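Week Six of Robot Club, or How I Learned to Stop Volunteering Answers

I joined the evening robotics class in January for the same reason people join gyms, and I had assumed it would go the same way. I would turn up twice, buy a special notebook and then avoid the building for the rest of my life. Instead I have been six times and the notebook is nearly full, mostly of things crossed out.

There are ten of us. We are taught by Pui-shan Fang, who has the calm of a person who has already seen every mistake we are going to make and has decided to let us get on with it. I am the second oldest. The oldest is Desmond Rosenthal, a retired piano tuner, who is also much better at this than I am, and I have made my peace with that in the sense that I only mention it at home.

The class runs as a sort of long project. You are put in a pair and given a share of the arm's time, and by the end of term your pair has to have taught it one household job. Desmond and I were paired in the first week. He wanted it to sort cutlery. I wanted it to make toast. Pui-shan looked at us both for a while and gave us "picking things up and putting them in a bowl", which I took as a comment.

We had to give our project a name for the sign-up sheet. Desmond put down Nilelska, which was the name of a boat his uncle had. The pair who go before us are called Dudetti and have a logo. We do not have a logo. We have a boat.

For anyone who has asked me at work what I do all evening, and then regretted it: you move the arm through the job by hand controller, over and over, and each go is saved as an attempt. The good attempts are kept and used to train the thing. The bad ones are meant to be thrown away, although Pui-shan keeps a folder of mine for teaching purposes. At the start of this week the whole class had 1874 attempts saved between us. By going-home time it was 2167. I would love to tell you what share of those were Nilelska's, but Desmond was keeping the tally and he has asked me to stop putting our numbers on the internet.

Week one I spent learning the controller, and I learned it backwards. My brain is quite sure that pushing away means down. It doesn't, and there is a small dent in a plastic beaker that will back me up.

Week two was safety, which should have been week one if you ask me or the beaker. Where to stand, where never to put your hand, who is allowed to say "go". There is a red stop button and we each had to press it while Pui-shan watched, one after another, like people being confirmed. I found it the most satisfying thing I have done with a finger in years.

Weeks three and four were the sponge. I have nothing to say about the sponge. It is soft, it forgives everything, you can grab it by any corner and it comes up looking pleased. We got cocky. Desmond started humming.

Week five Pui-shan took away the sponge and gave us a spoon. I had not given much thought to spoons before. They lie very flat, and if you press on one end the other end comes up to meet you. Out of our first 15 goes with the spoon we kept four, and I think two of those were Pui-shan being kind. Desmond stopped humming.

Then this week, the little chain thing. It is a floppy string of segments and it has no proper shape at all. Pick it up in the middle and both ends hang down. Pick it up by an end and the other end stays behind to think about it. Pui-shan said it would teach us patience, then went off to help Dudetti, whose arm settings had been saved under the wrong name and who were being quite loud about it.

What I got wrong for most of the evening was height. I kept stopping too early, because every part of me believes the tips are going to go through the table. Desmond's advice was to go down until I was frightened and then a bit more. He says it is the same with pianos. I have no idea what he means and I didn't ask, as he had the controller next and I wanted him in a good mood.

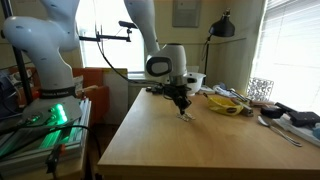

The gripper right down over the chain, and the yellow bowl just to the right of it.

I took that while Desmond was driving, so please direct any admiration to him. You can see how little room there is between fingertips and wood, and you can probably also see why I have been going to bed thinking about it.

We kept more than I expected by the end. My best go was the second to last one, which Pui-shan watched with her arms folded and called "fine". I wrote it in the notebook and did not cross it out. My last go ended with the chain draped over the rim of the bowl, half in and half out, and there was a proper debate over whether that counted. Desmond said yes. Dudetti, who had not been asked, said no. Pui-shan said to write down what we thought the job was, in one sentence, before next time, and that if we'd done so in week one we wouldn't be having the conversation.

So that is the homework. I have had three tries at the sentence so far. The first one didn't mention the bowl. The second was so strict that even the sponge would have failed it. The third I sent to Desmond at ten past eleven at night and he replied with one word, which was "entirely?", and I have been annoyed ever since, as it is exactly the word that was missing.

Next week we do training proper, where the machine chews through everybody's saved attempts and then has a go without us. Pui-shan has warned us that it learns what you did and not what you meant. I have thought about my hovering, and my little wobble on the way across, and the thing I do where I open the gripper slightly too soon. There could be a very expensive arm doing all of that by this time next week.

I'm bringing biscuits. Desmond has asked for the plain ones.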